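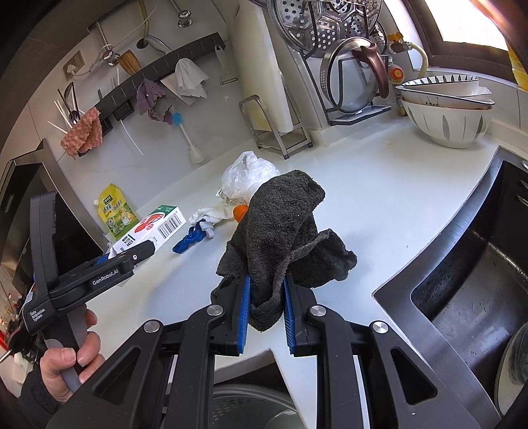 Figure 3. A charcoal-grey terry cloth lifted above a white worktop, with a spouted pouch, a cardboard box, a crumpled wrapper and an orange fruit still in place to its left. A second, pinkish cloth hangs from the rail.

4.2 What counts as a wiped worktop

Household guides tend to treat wiping down as a single job with a clear start and finish. We doubt this. In the kitchens we looked at, the cloth rarely met a bare surface, and the order given in the guides (clear, wipe, dry, put back) was followed from start to finish in only 13 of the 60 sessions. Figure 3 is closer to the usual state of affairs. The right-hand stretch of worktop is open apart from a small dark speck, while packaging and a crumpled plastic bag stay put on the left. Whether such a worktop should be scored as "in use" or "being cleaned" is a matter on which our two coders disagreed more often than we would like.

Rowbotham's Tonorside study settled the question by asking people when they thought they had finished. We find this hard to accept as a measure. People asked whether a job is done will mostly say yes, and Brenda Rowbotham herself concedes that answers changed when the question was put a second time. The Meireles checklist, which scores the surface and ignores the person, avoids that trouble but brings in another: it gives no mark at all for a worktop wiped around its contents. By that rule almost every kitchen in our sample fails, and a test that everyone fails tells us little.

Cloths raise a further problem. The checklist assumes one cloth per kitchen. Figure 3 has several, one in the jaws of a gripper and the rest at the rail, and nothing in their colour or place says which is meant for surfaces and which for dishes. Earlier work has been happy to guess. We coded use only where a cloth was seen touching something, and left the rest blank, which cost us 4 sessions in full.

Nor are we convinced that wrappers should be scored as rubbish. A crumpled wrapper beside a box may be waste, or it may hold something that will be wanted again in a minute. The Randari scheme calls it waste every time. We kept a separate class for "packaging, state unclear" and it soon became one of our largest, a result we report without much pride.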